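The Karakaya Gorge is regarded as one of the finest natural areas in the Stirano highlands, and it remains one of the least visited. The gorge lies below the limestone plateau of the same name and follows the river for most of its upper course. The protected area takes in the gorge itself, the beech forest on both banks, and the high pasture to the north, where the river rises from three springs.

I visited in April and have been asked several times since for practical information. The following notes are intended for readers who are planning a stay of two or three nights.

## Access

There are two entrances. The lower entrance, at Dustgate, is reached by a paved road and has a parking area, a ticket office and public restrooms. The upper entrance, at Bukero, is reached by a gravel road that is closed to buses and is not cleared in winter. Visitors without a car should use Dustgate. A local bus connects the village with the railroad station twice a day, and the afternoon service does not run outside the school term.

Parking at Dustgate is limited to 70 vehicles. On the morning of my visit it was full before ten, and later arrivals were directed to a field on the far side of the bridge. The walk back from the field is level and presents no difficulty.

Tickets are valid for two consecutive days and must be stamped at the entrance. The ranger on duty, Intan Jugah, advised us to keep the stub, as it is checked again at the suspension bridge.

## Accommodation

There is no lodging inside the protected area, and camping is prohibited. Most visitors stay in Dustgate, where a number of families rent rooms. I stayed with Loredana Caputo, whose house stands on the lane behind the church, and can recommend it without reservation. Breakfast is served from seven. Dinner is available on request and should be ordered the evening before. 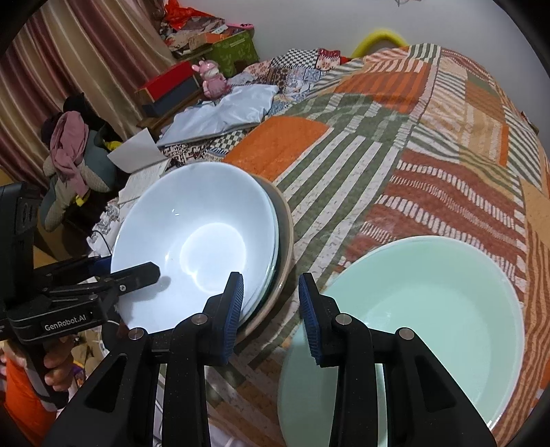
Rooms in the village are heated by wood stoves, and nights in spring are cold. Payment is usually in cash. The nearest bank machine is in the market town, 30 kilometers down the valley, and it was out of service on the day I arrived.

Bukero has a single guesthouse, open from late spring until the first snow. Sofia Cordeiro, a reader who stayed there last year, wrote to say that the rooms are plain and clean and that the owner will drive guests to the trailhead for a small fee.

## The trails

Three marked trails begin at Dustgate. The shortest follows the river on a wooden boardwalk as far as the first waterfall and returns by the same route. It is suitable for children, although the boards are slippery after rain and there is no handrail on the final section.

The second trail crosses the suspension bridge and climbs 300 meters through the forest to a viewpoint on the eastern rim. The ascent is steep but well graded. Benches have been placed at the turns. From the rim, the full length of the gorge is visible in clear weather, together with the summit of Mount Stirano, which stands at 2,603 meters and carries snow until early summer.

The third trail continues from the viewpoint to the springs and descends to Bukero. It requires a full day and arranged transportation at the far end. My companion, Fitriani Ong, completed it while I remained on the rim. She reported that the markings are faint on the open pasture and that a paper map is necessary, as there is no telephone signal beyond the forest.

## Wildlife

The forest supports roe deer, wild boar and a small population of lynx. We saw none of these. We did observe dippers on the river below the first waterfall, and a pair of golden eagles above the rim on both mornings. Dogs are permitted on the boardwalk only and must be kept on a leash.

## Correction

An earlier version of this post stated that the Bukero gate was open all year. Endang Siregar, who walked the upper trail this fall, has informed me that it is now locked from 2nd November until the road is inspected in spring. Walkers may still pass on foot by the side gate, but vehicles may not be left on the verge. The ticket office at Dustgate keeps shorter hours during the same period and closes at three.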